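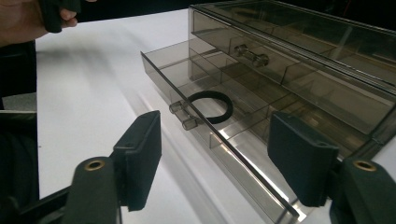

Week notes, perception and control. Mawuli Fiadzo

Okay, so today I want you thinking about clear plastic! Tinted acrylic is rough on depth estimates, and Tagle (our planner) will happily aim at a divider behind the drawer front.
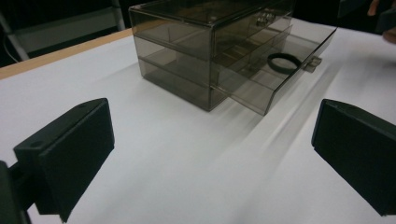
My fix is boring: find the handle first, fit a line along the front panel, then pull along its normal. Keep the gain low near contact, please.
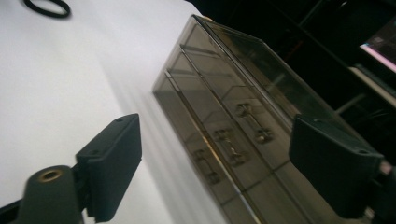 For the lab, load clip 105 in Dotstead, label drawer state (open or closed) and plot finger width against time. Bring the ugly plots too, I love those.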